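Search this journal Enter keyword or author Go
Filed under: Food Preparation and Domestic Practice

3.2 Steaming and serving

Small electric steamers are sold for kitchens with little hob space, and buns are among the foods most often cooked in them. We looked at how the steamer, its lid and the serving dish share a table once the buns are ready to come out.

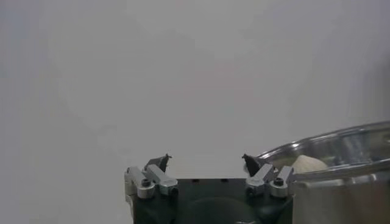

Kerubo Ondieki and Gavin Chisholm
Pivbridge | 26 Jul 2021

The table was white and stood against a plain wall. The steamer was kept in the middle, with its lid laid flat to the left and a wide white dish to the right. This order leaves a short, clear path from tray to dish, and nothing has to pass over the lid. We had tried the lid behind the pot in December and found it awkward to reach past the rim.

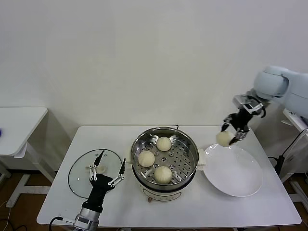 Pleated buns need more care than smooth ones. If the sides are pressed hard the folds open and the filling may leak, so a bun is best taken low down and lifted straight up before it is moved sideways. Buns set too close together also tend to stick, and we left a gap between them on the tray.

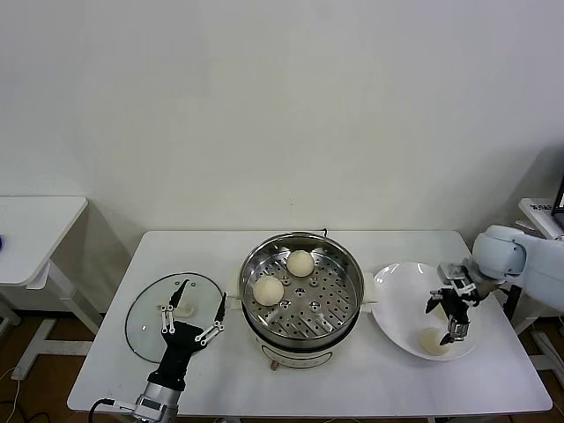 Figure 8. Steamer with two buns on the perforated tray, glass lid to the left.

The side handles were not used while serving, as the pot stayed where it was throughout.

Related items
Deswood: Table height and reach in small kitchens
Takden: Lids, rims and where to put them
Zheng: Dough folding by hand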